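Kurkdale coach says the goals will come

The coach of Kurkdale's women's side is not worried about a run of 2 goals in four matches, and says the club will not be going into the transfer window in a rush.

Kurkdale drew 0-0 at home to Gresura last time out, their second scoreless result since April. They had most of the ball, hit the post before half-time and had a penalty appeal turned down late on.

"If we weren't getting into the box I'd be concerned," the coach said when we spoke at the training ground. "We're getting there. The last pass is a bit rushed and the finish is a bit rushed. You fix that on the training pitch."

The squad has been staying back after the main session to work on finishing. Each forward takes 50 shots, most of them first time, with a defender closing in from the side. The coach said the drill was the players' idea.

"They came to me and asked for it. I told them I'd stop it if I saw tired legs, and I haven't had to yet."

The captain is close to 200 appearances for the club and has been playing through a sore ankle. She was taken off after an hour against Gresura, a change the coach said was planned before kick-off.

"She'd play every minute if you let her. We've got a long trip to Brurnitz coming up and I want her on the park for that one. She wasn't happy with me, and that's fine."

There has been talk of a new striker, with supporters pointing to the gap left over the summer. The coach confirmed the club had looked at players but said no offer had been made.

"I'd want someone who can play wide as well. We don't have the budget to carry a player who only does one job. If the right one isn't there, we'll give the minutes to the younger girls."

Two of those younger players have moved up from the under-18s and are now training with the seniors full time. Both share a house near the ground with two teammates, and the coach said living together had helped them settle.
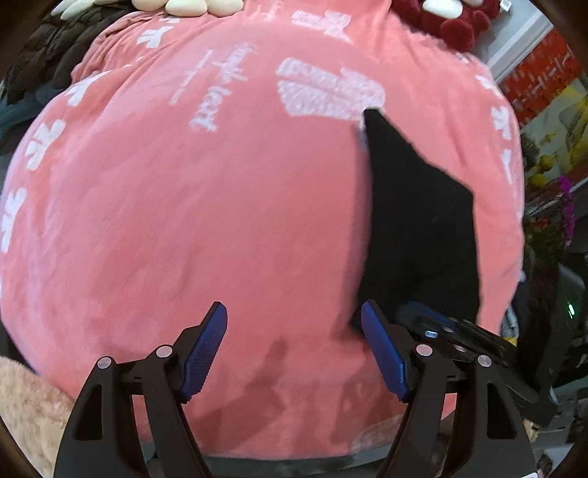 Soft and pink, with "heart" down the front.

Brurnitz are unbeaten at home and press high from the first whistle. The coach expects to change the shape for it, with an extra body in midfield, but would not say who drops out.

"I've told the players and they can keep it to themselves. We went there last season and gave the ball away for both their goals. We've watched those back plenty of times."

Kick-off is at 4 pm. The team bus leaves the club car park early in the morning, and the coach said the starting side would be settled after one more light session.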